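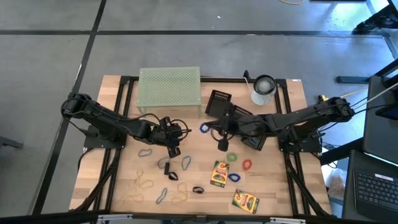

Photo: Sherif Zaki

In April the letter from our landlord came. The rent for our flat in Pedden will go up by 280 a month. My wife read it two times at the kitchen table, then she put it under the fruit bowl, where we keep the papers we do not want to see.

I have lived in this country for many years and I still learn new words from such letters. This time the word was "realignment". The company, Ristisico, bought our building from the old owner, Mr. Kamel, who used to come himself to fix the boiler. He was not a saint. He forgot the stairs light for a whole winter. But if you had a problem with money, you could knock on his door and talk with him. Now there is a phone number, and behind the number there is music.

There are 36 flats in our building. I went from door to door with a notebook, which I did not enjoy, I am a shy person. More than 20 families signed our letter to the city council. The woman on the top floor did not want to sign. She is afraid they will not renew her contract, and I understand her very well. She gave me tea and asked me to come again and tell her the news.

At the council office they were polite. I got a paper with the number 1141 on it, and this is the number of our complaint. The clerk explained that the council can ask the owner for a meeting, but it cannot order him to lower anything. I asked who can order it. She said that for this the law must be different.

I think about that sentence often. When people in Wudar lost their homes two years ago, the same council built a nice square there with new benches, and the politicians came to cut the ribbon. So there was money, and there was will – only for benches. I would like to hear from each candidate, before the next election, one simple thing: how much is a family allowed to pay for a roof, and who will stop it there?

Our next meeting is at seven in the evening, in the laundry room. Please bring your own chair. If you also have a letter from Ristisico, bring this too, even if it is an old one.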